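Savolainen Two-Part Floor Densifier and Sealer, Gornham Series

Last updated: October 23, 2020

Savolainen densifier and sealer is a water-based lithium silicate treatment for interior concrete floors. It is sold as a kit of two components, a penetrating densifier and a thin acrylic guard coat. The densifier reacts with free lime in the top layer of the slab and reduces dusting. The guard coat slows the uptake of oil, coffee and similar spills long enough for them to be wiped up. The product does not build a thick film and will not hide cracks, patches or saw cuts.

The kit is made for light industrial rooms, workshops, stock rooms, school labs and garages. It is not rated for freezer rooms, standing water, or floors that are washed with acid cleaners.

Finish

The treated floor keeps the color of the slab. Expect a slight darkening in the first week, most of which fades as the guard coat cures. Sheen depends on how the slab was finished before treatment. A steel-troweled slab gives a satin surface with some reflection near windows and lamps. A broom-finished slab stays flat. Sheen cannot be raised by adding more densifier; excess material dries to a white crust that has to be scraped or ground off.
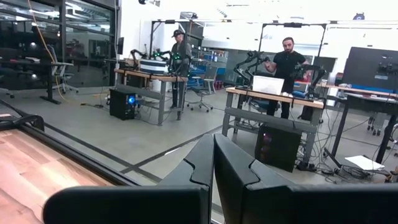 Smooth gray concrete floor in a room with workbenches.

Coverage and pack sizes

The standard kit contains one pail of densifier and one pail of guard coat and covers 370 square feet of steel-troweled concrete with one coat of each. Open or broom-finished slabs take up more material, and the covered area should be reduced by a third when ordering. The contractor kit covers 2,896 square feet under the same conditions. Kits may be combined on one floor if the batch codes match. If the codes differ, box the pails together before use and stir slowly with a flat paddle.

Partly used densifier keeps for one year in the closed pail. Partly used guard coat keeps for six months. Neither part may be frozen. Material that has been frozen separates and cannot be recovered by stirring.

Slab preparation

New concrete must cure for 28 days. Older slabs must be free of wax, paint, curing compound and tire marks. Test with a few drops of clean water in several places. If the water beads up after five minutes, the surface is still closed and the densifier will not go in. Strip with Urari floor stripper or grind lightly with a fine metal-bond disc, then rinse twice and let the floor dry overnight.

Fill joints after the densifier and before the guard coat. Semi-rigid polyurea fillers are suitable. Silicone is not, as the guard coat will not stick to it and will peel along the edge of the joint.

Benches and racks can be left in place where moving them is not practical, but the slab under their feet will remain untreated. Mask metal feet, rails, glass and glazed tile. Silicate etches glass and glaze within minutes and the marks do not polish out. Rinse splashes right away with plenty of water.

Application

Floor and air temperature must be at least 40 degrees F and rising. Above 90 degrees F, work in the early morning.

Apply the densifier with a low-pressure sprayer and spread it with a microfiber pad. Keep the surface evenly damp for 20 minutes. Mist dry areas with more material and push puddles toward them. When the surface turns slick, mist it with clean water, work it with a soft broom, and squeegee the residue to a wet vacuum. Do not send residue to a floor drain.

Wait 2 hours, then apply the guard coat with a flat microfiber mop in one direction. Keep a wet edge and do not go back over areas that have started to dry. A second guard coat may be applied after one hour. Three or more coats tend to scuff and are not advised.

Foot traffic: 4 hours after the last coat
Rolling carts with rubber wheels: 24 hours
Loaded pallet jacks: 72 hours
Wet cleaning: 7 days

Cleaning and upkeep

Dust mop daily. Wash with a neutral cleaner in clean water. Avoid citrus cleaners, vinegar, bleach and black stripping pads. Reapply the guard coat when water no longer beads in the main walkways. The densifier is permanent and is not repeated.

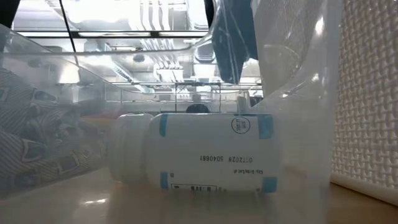 Can the guard coat be used without the densifier?
It can be applied to a slab that has already been densified with another lithium or sodium silicate product. On untreated concrete it wears off quickly and is not covered by the warranty.

Safety and storage

Both parts are alkaline. Wear gloves, eye protection and closed shoes. Open doors or run a fan during application. In case of eye contact, flush with water for 15 minutes and get medical help. Keep pails closed, upright and out of reach of children. Read the safety data sheet before opening.

Related products

Urari floor stripper, for removal of wax and acrylic sealers.
Trirnier microfiber applicator pad, 18 inch, washable.
Trirnier low-pressure sprayer with viton seals. Standard rubber seals swell in contact with the densifier and should be replaced before spraying.

Sample packs for a test patch are available on request. Place the test patch on the same slab, in an area with average wear, and let it cure for seven days before judging color or sheen.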